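Search reviews Enter keyword Go

The Flillel recliner, after a fortnight of doing nothing in it

Reviewed by Emese Lengyel
Last updated: Sunday, May 29, 2011

I have been under doctor's orders to sit down, a thing I had assumed I already knew how to do. Gallbladder, keyhole job, home the next day with a sheet of paper listing everything I wasn't to lift. The kettle was a grey area.

Our couch is a low Ginting two-seater bought for its looks, and getting out of it requires stomach muscles. Mine had been put out of service. So my sister drove to the Vondside clearance centre and came home with a Flillel lever recliner in a colour the tag called Oatmeal and the dog calls his. 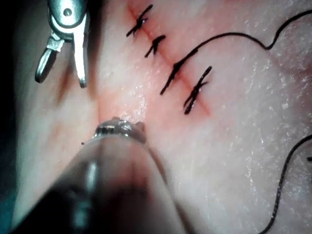

Assembly first. The back slides down onto two metal brackets and clicks, or in our case clicks on one side. The instructions are drawings only, and the fellow in them has no face and far too much confidence. Allow 14 minutes if you have a sister and most of an evening if you have a brother-in-law.

The seat is firm, which I'd call a virtue. Your feet reach the floor, your hips sit above your knees, and you can stand up using the armrests and a bit of language. The arms are wide enough for a mug and a plate of toast. The headrest pushes your chin towards your chest in a way that makes you look as though you disapprove of the telly. By the second week I did.

Now the lever. It lives on the right, low down, and wants a proper haul to get the footrest up. For a chair sold with the word "recovery" on the tag this is a curious decision. I spent the first 5 days calling out for someone to come and launch me. Coming down again means pushing the footrest in with your heels, and it goes with a bang that sent the dog under the bed until tea. 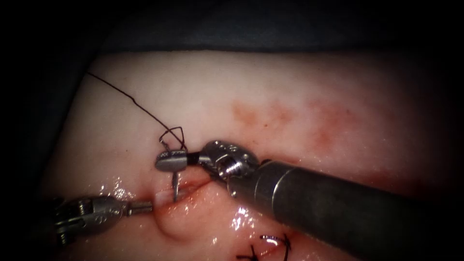

I did borrow a neighbour's Stiltivari for an afternoon to compare. That one is electric, with a handset on a curly cord, and it rises so slowly that you have time to reconsider whatever you were getting up for. It's lovely. It also needs a power point, weighs as much as a small ute and costs three times what we paid. My neighbour has had hers since February and says the cord gets caught in the mechanism if you nod off holding it.

As for the fabric, it's a flat weave that wipes down all right. Soup, yes. Beetroot, no. The covers don't come off, so choose your lunches accordingly.

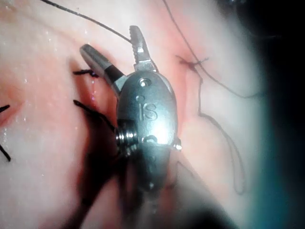 Can you sleep in it overnight?

For the first week I did, and better than I did in bed, with a pillow under each elbow and a folded towel behind the small of my back. A tall person would hang off the end of the footrest.

I'm keeping it. The couch still looks better, and guests are welcome to it. If you have any choice in the matter, have someone try the lever in the shop with one hand and no stomach muscles, then decide.

Three stars out of five.

60 comments
Shared 3 times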